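応援の声は誰のものか

私は日本に来て長くなりますが、文章を日本語で書くときには、今でも辞書を横に置いています。ですから、言い方が少しかたいところがあるかもしれません。どうかご容赦ください。今日は、スポーツの会場で選手と観客が会う時間について、私の意見を書きたいと思います。

私が応援しているのは、コンドウッド(Kondwood)という町の小さなバスケットボールクラブです。体育館の席は1083席しかありません。満員になる試合は、一年に数えるほどです。私はこの体育館で、試合のあとに選手が客席の近くまで来て、子どもたちと話す時間がとても好きでした。好きでした、と過去形で書いたのは、この時間が今シーズンから有料になったからです。

仕組みは次のとおりです。試合の三日前から、レデオ(Ledeo)というアプリで「交流券」を買うことができます。一枚400円です。券を持っている人は、試合のあとに一階の廊下に並び、選手一人と短い時間だけ話すことができます。サインは一つまで、写真は一枚まで、贈り物は箱に入れて係の人に渡します。選手に直接手で渡すことはできません。

400円という金額は、高くはありません。体育館の売店のうどんより安いです。クラブの経営が苦しいことも、私はよく知っています。遠くの町まで行くバスの代金も、床のワックスの代金も、どこかから出さなければなりません。私はお金を払うこと自体に反対しているのではなく、お金を払った瞬間に、その時間の性質が変わってしまうことを心配しています。

以前の様子を書きます。試合が終わると、選手たちは一度ロッカーに入り、しばらくして、ばらばらに出てきました。出てこない選手もいました。負けた日には、誰も出てこないこともありました。それでも子どもたちは手すりのところで待っていました。待っている間に、隣の子と、今日の三点シュートの話をします。知らない大人が、昔の選手の話をします。選手が出てくると、皆が少し黙ります。その沈黙が、私は好きでした。

ある冬の試合のあと、一人の女の子が、自分で編んだ小さなリストバンドを持って来ていました。色がクラブの色と少し違っていて、本人もそれを気にしているようでした。控えのガードの選手がそれを受け取り、その場で手首につけました。選手の手首には細すぎて、半分しか入りませんでした。選手は「次の試合までに手首を細くしてくる」と言い、女の子は声を出して笑いました。時間にすれば一分もなかったと思います。

同じことが、今の廊下で起こるでしょうか。私は三回、交流券を買って並んでみました。係の人は親切で、列はきれいに進みました。選手も礼儀正しく、私の名前の読み方まで確かめてくれました。しかし、私の後ろの人はもう一歩前に出ていて、私は用意した言葉を半分だけ言って、列を離れました。券を買った人には、話す権利があります。権利がある人は、早く、公平に扱われなければなりません。公平に扱うためには、一人の時間を同じ長さに切るしかありません。 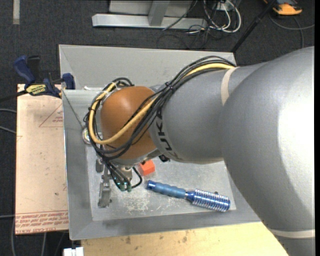

では、交流の時間は無料に戻すべきでしょうか。
全部を戻す必要はなく、月に一度だけでも、券のいらない日を作ればよいと私は考えています。

理由を説明します。有料の時間には、良いところもあります。小さい子どもを連れた親は、いつ終わるか分からない時間を待つことができません。遠くから電車で来る人も同じです。決まった時刻に、決まった長さで会えることは、その人たちには助けになります。また、以前のやり方では、声の大きい人や体の大きい人が前に立ち、おとなしい子が何も言えずに帰ることもありました。私はその子たちのことも覚えています。昔のほうが全部良かった、と言うつもりはありません。

選手の側のことも考えなければなりません。試合のあとの体は疲れています。膝に氷を巻いたまま、二十人、三十人と笑顔で話すことは、仕事として見ても楽ではありません。有料になって、話す時間の終わりがはっきりしたことを喜んでいる選手は、きっといるでしょう。自由に出てきてよいということは、出てこないと冷たい人だと思われる、ということでもあります。この点について、私たち観客は少し鈍かったと思います。

それでも私が券のいらない日にこだわるのは、応援というものが、返事を約束されていない行為だからです。客席から名前を叫んでも、選手は振り向かないことのほうが多いです。手紙を書いても、返事は来ないのが普通です。だから、たまに振り向いてくれた日を、人は何年も覚えています。必ず振り向いてもらえる券を売れば、その券を買えない子どもだけではなく、買った子どもからも、何かを取ってしまうように私は感じます。

他の町の例を一つ挙げます。プラヴクーム(Pluvcombe)には古いボートのクラブがあり、1892年から続いているそうです。私はボート競技に詳しくありませんが、知り合いに誘われて、一度だけ大会を見に行きました。レースが終わると、選手は自分たちで艇を肩に担いで、観客の間を通って倉庫まで運びます。通り道に柵がありません。観客は道をあけ、子どもが「重いですか」と聞き、選手が「重いよ」と答えます。それだけです。交流のための時間は、予定表のどこにも書いてありませんでした。

もちろん、ボートの艇とバスケットボールの体育館は違います。人の数も違いますし、安全の問題もあります。しかし、あの「重いよ」という返事は、誰かが企画したものではありませんでした。運ぶという用事があって、その横に人がいて、言葉が出ました。コンドウッドの体育館にも、そういう場所は残せるはずです。たとえば、試合前の練習のときに、ボール拾いを地元の子どもに頼むことができます。試合後に選手が通る道を、月に一度だけ、裏口ではなく正面の階段にすることもできます。どちらもあまりお金がかかりません。

贈り物の箱についても、一言書きます。安全のために箱が必要だという説明は、私も理解しました。ただ、箱に入れた物がそのあとどうなるのか、入れた人には分かりません。選手が一つずつ見ているのか、まとめて倉庫に置かれるのか、案内の紙には何も書いてありません。絵や手紙を入れる子どもは、家で何時間もかけてそれを作っています。せめて「受け取りました」という短い紙を、クラブの名前で渡していただけないでしょうか。選手本人の言葉でなくてもかまいません。

クラブの説明会では、スポンサーのスリトン(Srithong)の方が、交流券の売り上げは若い選手の育成に使うと話していました。これは良い使い方だと思います。私も今シーズン、あと何枚かは買うつもりです。ただ、その説明会で配られた資料は4ページあり、そのうち観客の気持ちについて書いてあるのは、最後の二行だけでした。「満足度の向上に努めます」とありました。満足という言葉は、うどんを食べたときにも使います。手すりのところで待っていた子どもたちの顔を表すには、もう少し別の言葉があるのではないかと思いました。私の日本語では、まだその言葉が見つかりません。

反対の意見も聞きました。客席で隣になった年配の男性は、「プロなのだから、何でも値段があるのは当たり前だ」と言いました。無料で会えると思うほうが甘えている、とも言いました。私はその場でうまく答えられませんでした。家に帰ってから考えたのは、値段をつけないことも、プロの一つの判断ではないかということです。料理店が、最後に出すお茶の代金を取らないことがあります。お茶にお金がかかっていないわけではありません。店がそう決めているのです。

新しいシーズンの予定は、9月に発表されると聞いています。クラブの窓口には意見を書く用紙が置いてあり、私は先週一枚出しました。裏面まで使ってしまい、字も上手ではないので、読む人には申し訳ないことをしました。同じように感じている方がいらっしゃれば、短くてもよいので、書いて出してください。交流券に賛成の方も、ぜひ出してください。用紙は切符売り場の左にあり、鉛筆も置いてあります。

2021年6月11日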